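I've had the Zetus hand-held gripper kit from Plako since February, and I'm fonder of it than I expected to be! It cost me $466 plus shipping (30 dollars, a bit steep if you ask me), and you get the pair, one for each hand, with the ribbed blue pads already on. I mostly do sorting, small crinkly stuff like snack packets, and I've saved about 600 runs so far.
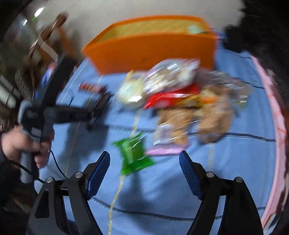 The squeeze is light, lighter than my old Hashmi, and my wrists thank me for it after a long afternoon. Thin flat packets still take patience (come in low and go slow), and I do wish the cable were longer. The Orunden software that comes with it is plain but it hasn't lost a file on me yet. Four stars, and I'd buy it again. I've just ordered spare pads, so I'll add a note when they get here.

Posted 3/5/25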